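Breltia Door Pack, week one. A thread for the other people who spent the weekend refreshing the shipping page 🧵

1/ So I finally paid for the Door Pack, the add-on for the Breltia simulator that gives your two-armed robot a whole apartment full of doors to mess with. $200 for the year. I've been grumbling about the price since May and then bought it anyway, as you do.

2/ Quick background if you're new: I build door-opening stuff for a small shop in Bredham. We test in sim first because the last time I skipped that step I bent a real wrist on a real supply closet. Expensive closet!

3/ Install was fine. Took one coffee. The assets live in a separate folder called Dida (no clue why, the docs call it "the Dida set" like we all know what that means) and you have to point the simulator at it by hand. If your doors load as plain gray slabs, check that path first. Ask me how I know.

4/ You get 100 doors. Push, pull, left hinge, right hinge, knobs, levers, a couple of sliding ones I haven't touched yet. The knobs are what I bought it for. My old homemade doors had levers only and my policy got very, very good at levers and hopeless at everything else.

5/ Friction and spring settings are per door and you can randomize them. LOVE this. You can also make a hinge stiff halfway through the swing, like the one in my bathroom. Somebody at that company has lived in an old building.

6/ Stuff I don't love: the Quan plug-in (the one that records your teleop runs) drops its connection when you reset the room too fast. It happened to me 6 times on Friday night. Wait for the little chime before you reset and it behaves. Still, for this money I'd like it to just wait for me.

7/ Also the contact sounds are on by default and they are LOUD. Headphone users, consider yourselves warned.

8/ Speed: my old card (it's nothing fancy) got through nearly 2080 door attempts overnight with rendering off. With the robot's view turned on it's a lot slower, so I only switch that on when I want to see what the fingers are up to.

9/ And this is the view I mean, paneled wood door, round white knob, one gripper on the knob and the other one pointing up in the middle. I like that the second room has things on a counter or shelf and there's a wastebasket down the hall. My homemade hallway was four walls and a floor.
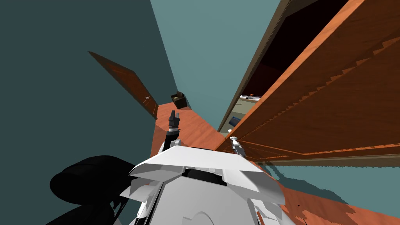
10/ Who should get it: anybody training on more than one kind of handle, or anybody sick of modeling hinges at midnight. If you only care about levers, the free starter doors are plenty, keep your money.

11/ Next up for me is the sliding doors and then the stiff hinge setting cranked way up. If you've got the Quan thing to survive a fast reset, please reply and tell me how, I'll owe you one.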